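Laboratory Equipment and Procurement Forum
Board: Automation and Handling
Thread: Arm now or arm later? Planning a drawer-handling cell at Lurnwood

lurnwood_stores
Posted August 2022

The department at Lurnwood has been granted a capital allowance of £142,000 for a single robot cell. The cell is intended to open and close sample drawers in the teaching laboratory and, in time, to place and retrieve small items. We have received two outline offers, one from Flaltitz and one from Brornetti, and would welcome the views of members who have been through a similar purchase.

All work to date has been carried out in simulation. The task under study at present is the drawer task, with a small drawer cabinet placed on the table and the arm working on it from a pedestal at the table's end.
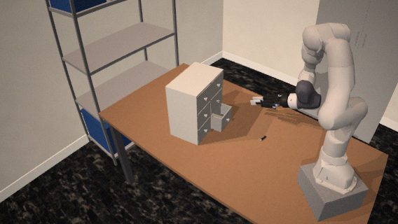 Source: Lurnwood cell study, simulation render. Reproduced with permission of the department.

The Flaltitz offer is the dearer of the two and includes the arm, the controller, installation and a full service agreement for the first 12 months. Brornetti has quoted for the arm and controller only. Installation, guarding and the end tool would be ordered separately, and we would have to find a contractor to put them together.

The department is divided. One view is that the order should be placed now, while the allowance is secure. The other is that the simulation should be taken further before any money is committed. I should be grateful for comments on both the timing and the choice between a complete package and separate parts.

benchwright
Reply 1

My advice is to place the order. Delivery on our last arm was quoted at eight weeks and took a good deal longer, and the room could not be used for other purposes in the meantime. If your allowance lapses at the end of the financial year in March, a delay of that kind is a serious matter.

On the second point, I would take the complete package. Separate orders look cheaper on paper. We spent the difference on an adaptor plate, an additional safety inspection and several days of an outside engineer's time.

drawbar_ops
Reply 2

I cannot agree with the previous reply on timing. A simulated drawer slides exactly as it has been told to slide. A real one sticks, drops slightly at full travel and is pushed out of line when it is pulled from one corner. Until the department knows how much force it needs and how far the arm must reach, it cannot say which model of arm it is buying. We ordered too early and have an arm that cannot reach the back of its own table.

I would also ask whether a hand with several fingers is required. For small knobs a plain two-finger tool may be sufficient, and the saving could be put towards the table and the guarding.

benchwright
Reply 3

The point about reach is fair, although reach is the one thing a simulation reports rather well. Friction is another matter and will not be settled by waiting. It will be settled by having the arm in the room.

hung_facilities
Reply 4

Speaking for the facilities side at Hung, I would ask the original poster to confirm four items before either offer is accepted. They are seldom included in a supplier's quotation.

Floor loading at the pedestal position.
Power supply, and whether a separate circuit is needed.
Clearance between the arm at full stretch and any shelving or desks nearby.
Annual cost of service after the first year.

The third of these caused us the greatest expense. Our cell was drawn up as though it stood alone, and a run of shelving had to be taken down after delivery.

lurnwood_stores
Reply 5

I am obliged to members for their replies. The first, second and fourth items have been passed to our estates office. As to clearance, the simulated room already includes a shelving unit at one end of the table and an office desk with monitors behind it, and the layout can be studied from more than one side.
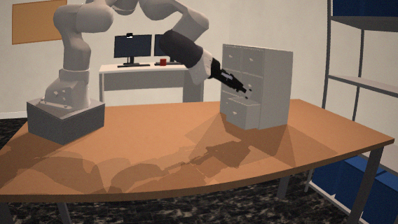
Yi-chun Hsueh
Reply 6

Clearance should be written into the order itself, with the supplier asked to sign against a floor plan. We did this with Brornetti and it was accepted without difficulty. I would also press for an acceptance test on your own cabinet at your own site. A test at the supplier's works, on the supplier's fittings, tells you very little about your drawers.

On timing, there is a middle course. Both firms may be willing to hold a price against a letter of intent, and the department could use that period to measure pull force on the real drawers with a hand-held gauge. The gauge costs very little and the work would take an afternoon.

drawbar_ops
Reply 7

I would support a letter of intent, provided that it can be withdrawn without charge. Ours could not.

benchwright
Reply 8

I remain of the view that a complete package is the safer purchase for a department without its own engineer. Does Lurnwood have one?

lurnwood_stores
Reply 9

We have the use of a technician for eight hours a week, shared with another department. Nearly all of that time is already allotted.

I have written to both firms this morning to ask whether a price can be held, and on what terms a letter of intent could be withdrawn. Flaltitz has also been asked to state the yearly service charge separately – it does not appear in their offer. I shall post the replies in this thread when they are received.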